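About Hunico

We started Hunico with 3 people, one second-hand arm and a question that had been bothering us for a good while: why does a robot that can put a cup away perfectly well go to pieces when you hand it a bowl? We'd all met the problem in earlier jobs, and we wanted the time to look at it properly. There are 11 of us now, in two rooms above the old Hollenstein works, and we're still rather fond of the question.

Most of what we do comes under a method we call Gindico. The idea is simple enough to explain over a cup of tea, although getting it to behave took us 6 attempts (and a good deal of tea). A person guides the arm through a job a few times, and the software learns which parts of the movement belong to the object and which belong to the job itself. After that, we change the objects and see how much carries over.

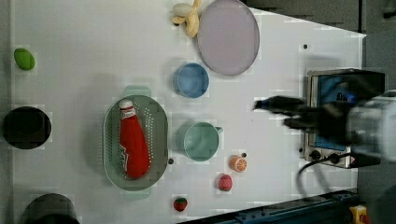
Gindico needs far fewer demonstrations than we first feared, and we're very proud of that. Our latest model learned its kitchen jobs from 268 of them, all recorded by our own team, and it copes with new arrangements much better than the one before it. We like to mix things up on the table - a ketchup bottle lying in a colander is a very different proposition from one standing by itself, and a mug asks for a different approach from a plate. Toy food is lovely to work with too, as a strawberry and a banana bunch have so little in common in shape.

Our partners at Pendora try each new version on their own arms, and they are wonderfully frank about what goes wrong. Drawers are still hard for us, and so is anything floppy. We write up the failures along with the good results, and we're always happy to hear from anyone working on the same sort of thing, so do drop us a line.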